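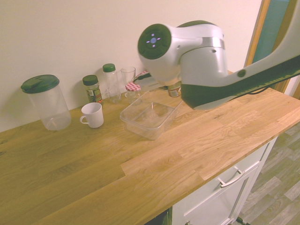

Stave worktop with kitchen containers along the wall.

Kitchen Design and Fitting, Unit 6: Solid wood worktops
Reading time: 6 min
14 shares | 2 comments

These notes go with the lecture given by Torben Fuchs. Read them before the practical on 22nd April.

Why wood moves

Wood takes in moisture from damp air and gives it back when the air is dry. As it does so it swells and shrinks, mostly across the grain. Movement along the grain is so small that fitters ignore it. A top that fits tightly between two walls in February may be pushing against them by late summer, so leave a gap at the back and ends and cover it with an upstand.

Stave tops are made by gluing narrow strips side by side. A single wide board tends to cup. With many strips the pull of one is partly held back by the next - though the whole top still gets wider and narrower with the seasons.

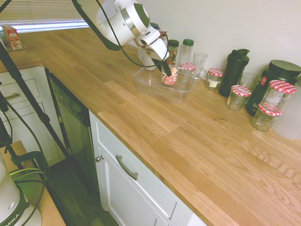
Fixing must allow for this. Never glue a wooden top to the cabinets. Use slotted brackets, with the screw in the middle of the slot, and do not overtighten. In the Stirkell case study the fitter used plain round holes, and the top split along a seam near the sink.

Delivery and storage

Keep the top flat, in its wrapping, in the room where it will be used. The Bakos order we looked at was stood on end in a garage and arrived on site badly bowed. Support it on bearers no more than 500 mm apart.

Oiling

Sand with the grain, remove the dust, then put on thin coats of oil. Cover both faces and all the edges, including the sink cut-out.
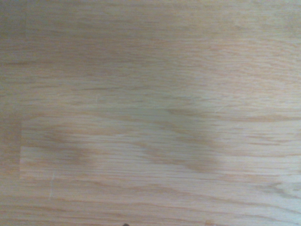

Coarse-grained timbers take up more oil on the first coat, and end grain takes up most of all. Wipe off what has not soaked in after 20 minutes. Lay used cloths out flat outdoors to dry, as oily rags in a heap can catch fire.

Further reading: Aranda, A., Timber in the Home, pp. 352-60.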